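The bed was called the Stargate, and Markos Sarantis had sold 13 of them since July without once lying on it. He felt this gave him a certain distance.

“It says queen,” said the woman with the tape measure. She had come in on Saturday at opening and it was now past 11.

“The mattress is queen. The frame goes a bit beyond.”

“How far beyond?”

“As far as it needs to,” said Markos, who had left the spec sheet in the ute.

She wrote this down. Her husband had been asleep on the Donda, a firmer model in a charcoal fabric, for most of the morning, and two other couples had already asked whether he came with it. 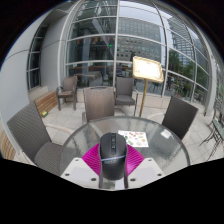

“Our bedroom is an odd shape,” she said. “The last people were dentists.”

Markos nodded as though this came up often. He showed her the Kurden, which had drawers, and the Bae, which had a headboard the colour of weak tea and cost $2,000 before you added slats – the slats were a sore point, and he moved along quickly.

“And if I don't like it?”

“You've got the comfort guarantee.”

“What does that guarantee?”

He considered the question. He had been at the store nine years.

“You can swap it for another one,” he said.

She looked across at her husband, who had rolled over and taken the display cushion with him.

“Just the bed?” she said.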